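Sorting Trays and Baskets, One Drawer at a Time

Posted 1 April 2021 in Around the House

I started on the kitchen drawers in January, when it was too cold to do anything outside, and I expected to be finished in a weekend. I finished last night. Part of that was me losing interest for most of February, and part of it was that I kept buying the wrong size.

We live in Plumville, in a house with a small kitchen and a lot of drawers. Seven of them, all different widths. The people who put the cabinets in must have had their reasons, but it means that nothing sold as a drawer organizer fits more than one of them. The expanding kind fits two. I had one of those already and it had a crack down the middle, so it went in the trash on the first day.

What I wanted was to stop digging. Every time I needed the vegetable peeler I had to move the whisk, the can opener, a bag of rubber bands and a candle. The candle has been in there since we moved in. I don't know why I kept putting it back.

I'll go through what I did in order, including the parts that didn't work.

Emptying out

I took every drawer out and tipped it onto the dining table. I've read that you should do one drawer at a time so you don't get overwhelmed, and I can see the point, but my trouble was that the same kinds of things were in several drawers. Batteries were in three places. Takeout menus were in four, and one of those restaurants closed years ago. If I had done a drawer at a time I would have made three neat battery sections.

So it all went on the table. It took up the whole surface and we ate on the couch for two nights.

I made piles by what the thing is for. Cooking tools, baking, knives and sharp stuff, wraps and bags, paper and pens, hardware, and a pile of things I couldn't name. That last pile was bigger than I'd like. It had several plastic parts that clearly belonged to some appliance, and I put those in an envelope and wrote the date on it. If I don't need them by next January they can go.

Then I washed the drawers. They were worse than they looked. There were crumbs in the corners that had turned into something like cement, and I ended up using a butter knife wrapped in a dishcloth. Let them dry all the way before you put any liner in. I didn't with the first one and the liner bubbled.

Measuring, which I skipped

I went to Bivus, the housewares place out by the highway, without measuring anything. I had a picture in my head of how big the drawers were. I bought a stack of bamboo boxes that looked right, and when I got home they were too tall. The drawers wouldn't close. Back they went.

The second time I took measurements, but I measured the outside of the drawer fronts. Inside, each drawer is a good bit narrower than that, and you lose more height than you'd think to the rail above it. Measure the inside, at the bottom, both ways, and then measure the height from the drawer floor to the underside of whatever is over it. Write it on a card and keep the card in your wallet. I still have mine.

It also helps to cut rectangles out of newspaper the size of the trays you're thinking of buying and lay them in the drawer. I did this for the widest drawer and found out that two long trays and one short one would fit with no gap, which I would never have worked out in the store.

What I bought

I ended up with three kinds of containers. None of them were expensive. The whole lot came to just under 30 dollars, not counting the bamboo boxes I returned.

Solid trays with smooth sides are for the small things that leak, shed or roll. Birthday candles, toothpicks, twist ties, spare screws. You can lift the tray out and rinse it in the sink, and there are no holes for anything to fall through. They show every mark, though, at least in white. I wipe mine more often than I thought I would.

Trays with holes in them are good for anything that might go back a little damp. Measuring spoons are the main one for us. My old drawer liner had a rusty ring on it from a cookie cutter, and I think a bit of air under things would have prevented that. The holes are no good for toothpicks. I found that out in one afternoon.

Mesh baskets I like best for things with a shape, like cloths, rolls of tape and bags of rice that have been opened and clipped. They're light and you can see what's in them from the side. They are less good for forks, because the tines catch. I have one mesh basket in the pantry for onions and one under the sink for sponges, and they've been fine.

I bought the different kinds in different colors on purpose. I had planned to get everything in white because it looks calm in photos. Then I thought about who uses the kitchen, and it's four people who don't read labels. With color you can say "it's in a red one" and the person can find it from across the room. That has worked better than the labels ever did. I used up most of a roll of label tape two years ago and no one in this house has read a single one.

Laying it all out before it goes in

The step that helped the most was getting all the empty containers out on one flat surface and seeing them together before putting any of them in a drawer. You want to see every size you have at once. When they're nested in a stack you forget about the ones at the bottom.

Spread them out flat with some space between them. Don't worry about lining them up at first. I keep turning mine this way and that, and I only start squaring them up when I know which drawer they're going to. If you have a bin, put it toward the back where it won't block your reach. 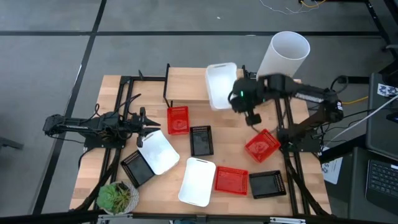
Posted by the owner of Sarnisdale
Writer, home and kitchen pages

Red mesh baskets, black perforated trays and white plastic ones, all out on a light wooden tabletop. With three colors and no stacking you can tell at a glance what there is of each kind, and you can pick up a white tray without shifting three other things first. The white cylindrical bin is at the top of the table. A bin like that doesn't go in a drawer at all, but I'd still put it out with the rest, so that the tall things get a place in the plan too. Wooden spoons and the rolling pin never did fit in our drawers, and I wasted a lot of time trying to make them.

Once you've looked at everything, match trays to piles. I did it by setting the tray next to the pile and being strict about it. If the pile was bigger than the tray, something in the pile had to go, or the pile had to be split. I had 29 cookie cutters. I kept seven. The rest went in a bag for the school bake sale people, who seemed pleased enough.

Putting it back

Heaviest drawer lowest. I know that's standard advice but ours had been the other way up for years, with the rolling pin and the meat tenderizer in the top drawer, and the runner was bent. I straightened it with pliers. It sticks a little in wet weather.

The drawer next to the stove has the things you need while something is already hot — spatula, tongs, the wooden spoon that's burned on one side. No trays in that one except a single solid one at the front for the thermometer. I tried it with more dividers and it slowed me down.

The trays slid around for the first few days. I tried museum putty, a brand called Bang that the hardware store had by the register, and it held well but left a mark on the drawer bottom. Plain rubbery shelf liner does the job as well and costs less. Cut it a little smaller than the drawer or it curls up at the edges.

Leave one tray empty. I put mine in the drawer closest to the back door, and that's where the odd things land during the week, the receipts and hair ties and the button off somebody's coat. I clear it out when I take the recycling to the curb. Some weeks I forget and it overflows onto the potholders.

The candle is in a white tray with the matches now. I still haven't lit it.

Next is the hall closet, which has a box marked "98 misc" that I think refers to the year. I haven't opened it. If anyone has found a good way to store extension cords so they don't knot themselves together, leave it in the comments, because I've tried the toilet paper tube thing and the tubes got crushed.

Filed under: kitchen, drawers, storage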